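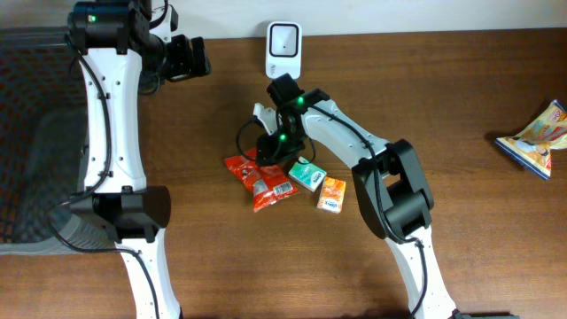
Home Ask Browse topics Tumport Help Log in

Search all threads

Can a machine clear a table yet?

Posted by nollside_kate

I run a small break room in Nollside and I'm forever picking up crisp packets and tissue packs. I've seen arms advertised for 2,000 quid and I'm tempted! Could one really clear a table by itself, or am I dreaming?

3 comments

ivadico
Sort of. We tried a pair at work last October. Boxes and cups were fine, but soft crinkly stuff was a pain (it squashes, it slides, and the shiny bits confuse the camera). Ours got through 17 wrappers in the time I'd take to wipe the whole room down. Great fun to watch though, and I'd have another go if someone else was paying.

old_diekmann
no. buy a bin

Tumport Tinkerer
Depends what you mean by clear! If it's the same few packets in the same spot, you can teach it by moving the arms yourself, over and over. Mine needed 416 goes before I trusted it with tissue packs. Ask the seller whether the grippers come with soft tips, and check what the spares cost.

Shares 17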